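Subject: Re: Are the arms ready for chores yet?

Graham Oakley wrote:

> We had the Cilura arm on trial for 7 weeks at Dronden. It loads trays fine and has run over 2,000 cycles with few stops. Pauline asked me if it could take on the wash-up as well. Has anyone on the list tried cleaning jobs, in a shop or a house?

Graham,

We tried in April, with two arms and a set of plastic tubs and bins. My short answer is no for washing and maybe for drying racks.

Picking up an empty tub was easy. Washing it was the hard part. The tub slides when you rub it, so one hand has to hold it while the other scrubs, and both have to adjust as it moves. The cloth changes shape the whole time too. Out of 90 tries we called 34 clean, and Amber Haworth was being kind when she scored them.

A bathroom is worse than our bench. At this basin there's a glass shelf right over the container and a tap beside it, and one hand stays flat against the inside while the other works the cloth on the outside. 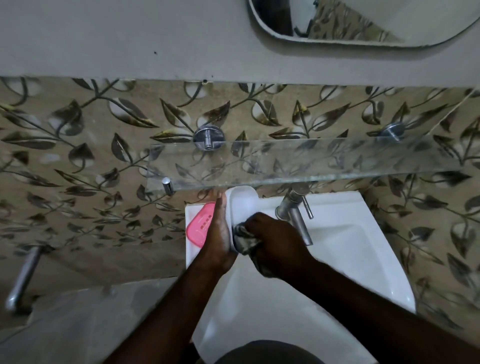
## What I'd try first

- Keep the arm on trays.
- If Pauline wants a test, clamp the tub and use a fixed brush. No cloth.
- Ask Uriel Huerta for the Pearce force logs. He has 834 runs saved and will share them.

Does your arm have a force sensor at the wrist, or only motor current? We had current only, and I think that cost us a lot.

Neville Cheetham
Cetent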